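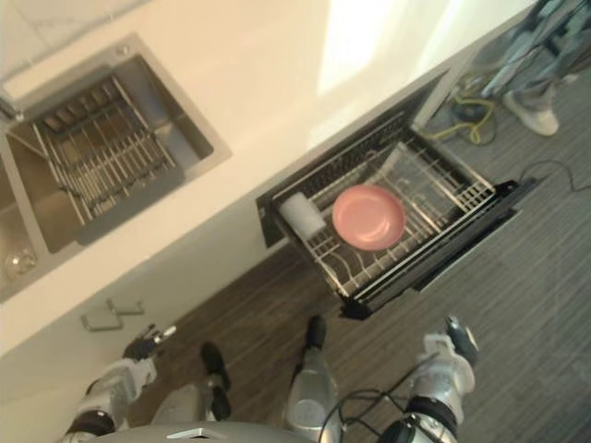
Poklow: opinion pieces about heads of state, with tone labels

What is inside

Poklow is a collection of 1,083 short opinion pieces about presidents and prime ministers, written in English for blogs and small magazines. Every piece has one tone label: serious, mocking, admiring or mixed. We made it at Prernis to study how people joke about politicians they do not like.

Files

texts.csv has one row per piece, with the columns id, body, country, role and tone.
splits.csv says if a piece belongs to train (795), dev or test.
notes.txt contains the labeling rules, version 3.

How the labels were made

Two readers labeled each piece separately. When they did not agree, a third reader decided. This happened for 62 pieces, and most of them were between mocking and mixed. Irony was the hardest part. A sentence like "what a great leader we have" can only be understood from the text around it, so please do not cut the pieces into single sentences before training.

Known problems

The pieces come from 14 countries, but not equally. Small countries have very few texts.
Many jokes depend on news of the same week and are difficult to understand now.
In the older part, taken from the Boersma archive, some line breaks are lost.
The column role shows the office at the time of writing. It is not updated after elections.

Use

Free for research and teaching. Please do not use the labels to guess the political opinion of a real author. If you find a wrong label, send us the id and your suggestion through the Flenevport issue page. Corrections are added every March.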